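4.2 Positioning and levelling the Zestanero label printer

Read section 4.1 (Unpacking) before starting. The transit screws must be out and the yellow foam block removed from under the print head. Running the motor with the block in place will strip the drive gear, and this is not covered by the warranty.

1. Choose a table that does not rock. The surface should be flat and firm, with a clear margin of 300 mm behind the printer for the paper path. A cloth or paper covering may stay on if it is pulled tight and fixed at the edges.

2. Keep the printer out of direct sunlight and away from radiators, fan heaters and open windows. Thermal labels darken in strong light and the roll sensor may give false readings.

3. Lift the printer by the two recesses in the base. Do not lift it by the lid or the roll holder.

4. Set it down with the output slot facing the operator. Press lightly on each corner in turn. If a corner drops, turn the foot under that corner anticlockwise until it touches the table, then tighten the lock nut.

Note: The feet are rubber and may leave grey marks on pale surfaces. Felt discs (part 300, packed with the mains lead) can be fitted under them. Press the discs on dry; adhesive is not needed.

5. Leave the printer switched off until the roll has been loaded as described in 4.3.
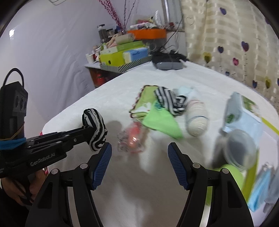 4.3 Loading the label roll

The printer takes Kiton rolls with a 25 mm core. Other rolls may fit the holder but are often wound the wrong way, with the labels on the inside. These will feed but will not print.

1. Press both side catches and raise the lid until it clicks.

2. Slide the green guides fully apart.

3. Drop the roll into the holder so that the labels unwind from the top, printed side up.

4. Bring the guides in until they touch the edges of the roll, then back them off by one notch. Guides set too tightly are the usual cause of skewed labels.

5. Pull out enough backing paper to pass over the roller and leave a short tail beyond the cutter.

CAUTION: The cutter blade is exposed while the lid is up. Keep fingers clear of the slot and do not wipe the blade with a bare hand.

6. Close the lid by pressing on both sides at once — pressing in the middle may engage only one catch.

7. Connect the mains lead, switch on at the back and wait for the lamp to turn steady green. The printer feeds 3 blank labels to find the gap between them. This is normal and happens each time the lid is opened.

If the lamp flashes amber, the gap has not been found. Open the lid, check step 4 and close it again. If it flashes red, see section 7.

4.4 Cleaning interval

Clean the print head after every 2,000 labels, or at each change of roll if the room is dusty. Use the Porko pens supplied and nothing else. Switch off, allow the head to cool for five minutes, draw the pen along the dark strip from left to right, and leave the lid up until the strip is dry.

Replacement pens and feet are ordered through Ostapchuk, quoting the serial number on the base plate. Queries about this section go to Ingrid Pennington, technical documents, Monday to Thursday.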